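Home Office > Desks & Cables
January | By Marin Vidmar | 2 min read

Cables on a workroom floor breed. You put down one extension lead in the autumn and by January there's a nest beside your stool that catches a castor every time you sit down.

Start by switching everything off. Then pull the desk forward, and if it's a standing desk, raise it to full height so you can crawl under with some dignity. Unplug one lead at a time and put a bit of masking tape on each end with a name on it. "Left monitor" will do. "Misc" will not.

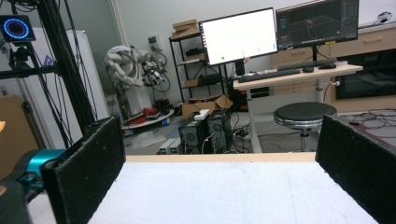
Two monitors, two keyboards, two mice, and the cables on the floor by the stool.

Now sort the leads by length. Anything that reaches the socket three times over gets swapped for a shorter one or folded into a figure of eight and held with a Velcro tie. Don't use zip ties unless you enjoy cutting them off again in a fortnight.

Run what's left along the back edge of the desk, leaving enough slack for the top to go up and down. Test this slowly. I tested mine quickly and bought a new monitor lead.

Spare cables go in one cardboard box on the shelves. When it's full, throw some out before you fetch another box.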